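Speaker notes, Cladholm evening session, 10/9/21
Talk title on the programme: "Just show it what you want"
(I didn't pick the title. Say so, then move on.)

Opening
Start with the claim as it usually gets made. You don't program the robot any more, you show it. Somebody who knows the job does the job, the machine copies, everyone goes home early. Ask for hands: who has been told this by a supplier? Who has then seen it work on their own floor, with their own parts? Leave a pause after the second one.

My position, so people know where I'm coming from. I ran the trial at Vestelitz. I'm not against any of this. I think it's being sold about three steps ahead of where it is, and I want to go through where the time went.

Slide 2: three ways of showing
Guiding the arm by hand. You take hold of it and push it through the motion. Fine for slow, wide movements. Tiring. Your own body is in the way of the thing you're trying to show.

Remote control. You sit or stand apart and drive it. Groller lent us a setup with two handsets. Chun-hung Tang got good on it in a fortnight and I never did. Every lag and wobble goes into the recording, and the robot learns that too.

Hand-held gripper. No arm at all while you record. You carry the fingers yourself, with a camera on them, and the arm comes in later. Quickest by far of the three. It's also the one I trust least, and I'll come back to why.

Slide 3: the numbers
We recorded 400 demonstrations of one task: pick up a kitchen tool, turn it, put it down in a marked place. We threw out 100 of them. Read that again slowly. A quarter of the work went in the bin: slips, bumps, someone talking to the person recording, or a grip that looked fine and wasn't.

Then the 16 test runs Kwan-ho Lam set up with the arm. I won't put a percentage on the slide. With 16 runs a percentage is decoration. Some were good, some were embarrassing, and the bad ones were bad in different ways, so there was no single thing to fix.

If someone asks whether more recordings would have helped: probably. How many more? The supplier's answer in December was "more". I wrote that down word for word.

Slide 4: what a person does without noticing
Lakmal Khan has handled small tools for 17 years. Watch him record and you see him correct the grip before he lifts. Ask him about it and he says he didn't do anything. That's the trouble with showing. The best people leave out the reasons, and the recording only keeps the movement.

Round handles are the example to spend time on. Two fingers on a flat block, no drama. Two fingers on a cylinder and it can roll, and the hand knows that through the skin. The gripper has a camera.

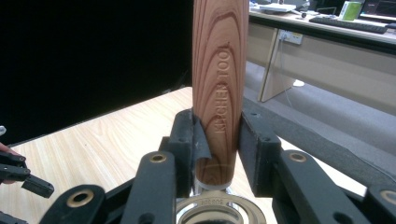
So when Ya-wen Tam asked how the robot was meant to learn how hard to squeeze, I thought it was the best question of the whole trial. Our recordings had where the fingers were and how far apart. They had nothing on force. The reply from the Nishimura side was that the model "picks it up". From what? I'm still waiting.

(If Hnat is in the room, let him answer. Hnat Tkachuk disagrees with me on this and he has run more of these than I have.)

Slide 5: what I'd ask before signing anything
How many recordings were thrown away, and who decided?
Who did the showing, staff like yours or the supplier's own people?
What happened when the table was moved?
Can I see the failures, all of them, at normal speed?

Don't rush this slide. People photograph it.

Close
We're carrying on with the hand-held kit for one more task, lids this time. Same rule as before, every discarded recording gets logged with a reason. Then questions. Water is on the left of the lectern.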